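Jodport tracking fault

The Jodport tracking fault was a recurring failure in hand-held gripper tools used to record manipulation tasks at the Bestdale workshop. It caused the recorded position of a tool to jump or drift while the tool itself was being moved normally. The fault was first logged in April 2020 and was traced to a loose camera mount inside the tool housing. No one was injured.

Background

The Jodport is a hand-held gripper with two fingers and a camera. An operator carries it through a task, and the camera view is later used to work out the path of the tool. That path becomes training data for a robot arm. Because the arm repeats what the data tells it, a position error in a recording can turn into a real movement.

The fault

Operators at Bestdale reported that some recordings would not line up with the marker boards used for calibration. The errors were small at the start of a session and grew after an hour or more of use. Early suspicion fell on the ceiling lights, which were thought to be washing out the markers, and several sessions were repeated with the lights dimmed. This made no difference.

The matter became a safety concern when a Prurau arm, running a motion built from the affected data, closed 12 millimeters below its planned height and struck the table. The arm stopped on its force limit. One finger pad was torn and the table surface was marked.

Investigation

Harriet Zamora, who ran the calibration checks, compared 400 recordings and found errors in 165 of them. All of the bad recordings came from tools with an early version of the mount. Tobias Nakamura then opened one of the tools and found that two screws had backed out - enough to let the camera tilt when the fingers snapped shut.
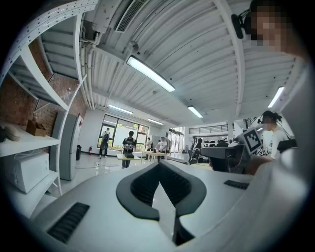
The workshop seen over a Jodport tool, with a marker board at right.

Changes

The screws were replaced with a locking type, and a marker check was added after every 10 recordings. A tool that fails the check is taken out of use until it has been recalibrated. New motions are also run first at low speed with the table lowered. The revised procedure took effect on June 20, 2020. The affected recordings were kept but marked as unfit for training.

Related articles
Camera calibration
Fallahi mount
Fiducial marker
Force limiting
Prurau arm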